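Home Guides Fault finding Grippers Contact

Clearing a stopped pick at the bin

Fault 407 on the Wondgate cell means the arm has stopped low in the bin because the hose or cables pulled tight. Do not press Resume. The arm will carry on down and can tear the hose off its fitting.

1. Press the stop and switch to manual.
2. Set the speed limit to 200.
3. Jog straight up until the fingertips are above the rim – no wrist turns yet.
4. Look along the hose for kinks and check every tie.
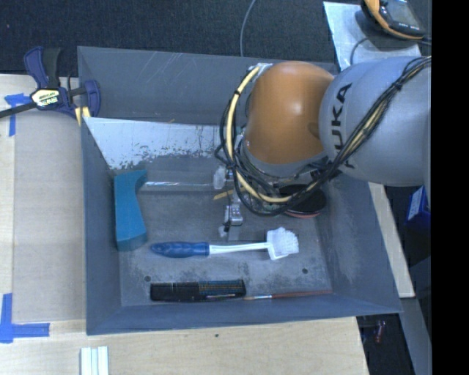

Arm low in the bin, with cables looped around the orange joint cover.

5. Turn the wrist back to zero and re-tie any slack.
6. Clear the fault and run one pick at low speed.

If 407 comes back, leave the cell stopped and log it under Moges.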